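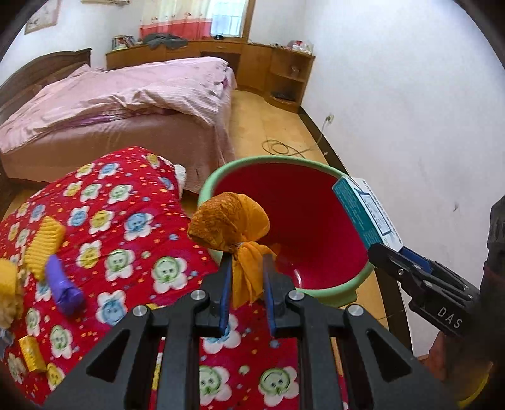
Orange cloth, tied at the neck, next to the tub with the red interior.

Anju Bhatt
August
Thread, 16 posts

1/ A few people asked how I dye cotton at home with onion skins and marigold. I have been doing it for 11 years, first in Stevville and now in Zimthorpe. Long thread. Mute me if you don't care about fabric.

2/ Start with the cloth. Plain cotton with no finish on it. Bedsheets from a thrift store are good because they have been washed so many times. New cotton from a bolt usually has sizing in it and the dye sits on top in patches.

3/ Wash it anyway. Hot water and a spoonful of washing soda, an hour on the stove. The water comes out yellow or tan even when the cloth looks clean. I pour it off and do it again until the water stays light. Old sheets take one round, new cloth takes two or three.

4/ Weigh the cloth dry and write the number down. Everything after this is a percentage of that weight. The sheet I cut up this month came to 382 grams. I keep a notebook in the kitchen drawer and the pages are stained but I can still read them.

5/ Cotton needs a mordant. I use alum from Shukla, the grocery on the corner, where it is sold in lumps with the pickling supplies. I crush it and dissolve it in a jar of hot water before it goes in the pot. 15 percent of the weight of the cloth is what I use. More than that leaves the cloth sticky.

6/ Before the alum, I give cotton a tannin bath. Black tea works but it darkens everything. Pomegranate rind is better if you want yellow. Soak overnight, squeeze, then alum overnight, squeeze again. Rinse lightly. You can dry it at this point and leave it in a cupboard for months.

7/ Onion skins: the dry papery outer layers only. Yellow onions give orange to rust. Red onions give a green-brown that I don't like much. I ask at Shukla at closing time and they let me clean out the bottom of the bin.

8/ Use half the cloth's weight in skins for a strong orange. It doesn't sound like much but skins weigh nothing and it fills a big pot. Simmer for an hour, strain, let the liquid cool to warm, then put the wet cloth in.

9/ Heat it slowly. Keep it under a boil and move the cloth around. Most blotches come from leaving it folded in one spot. If you want pattern, tie it before it goes in and leave the knots tight. If you want it even, use a bigger pot than you think you need.

10/ Marigold is the same method with a softer color. Fresh heads or dried, it makes little difference. After the festival season people throw out whole garlands and I have come home with two full shopping bags. Pull off the green part or the yellow goes dull.

11/ Pots. Don't cook food in anything you have used for dyeing, even with kitchen ingredients. My dye pot is stainless steel, bought used. Aluminum and iron pots change the color. A few rusty nails in a jar of vinegar will turn onion orange to a dark olive, if you want that on purpose.

12/ Rinsing takes longer than dyeing. I let the cloth cool in the pot overnight first. Then cool water, changed until it runs clear. Mild soap. Ordinary laundry detergent can shift the color, and I lost a good yellow tablecloth that way in one wash.

13/ Dry in the shade. Onion orange is not very lightfast. Napkins and bags kept in a drawer have held up for years. The curtain I made for my kitchen in Stevville went tan on the window side by the second summer. Use marigold for curtains, or just buy curtains.

14/ Cost, because someone asked. Alum, washing soda and tea come to very little. Gas is the main expense. I used to order extract powder from Zivden and it does give more repeatable results, but the shipping was more than the powder.

15/ If you are starting out, dye one napkin, then another one with a different soak time, and staple a corner of each into a notebook. I have over 53 swatches now and I look at them more than I look at the instructions in any book.

16/ Next thread will be on indigo, which is a different process and smells bad. Questions are fine in the replies. I read them in the evening, usually after 9.

787 likes

We use cookies to keep you signed in and to measure traffic. Accept / Manage settings

More from Anju Bhatt
Taking candle wax out of a tablecloth
Which thrift store sheets are really cotton
Mending a fitted sheet at the corner
Avocado pits: what color I got and how long it lasted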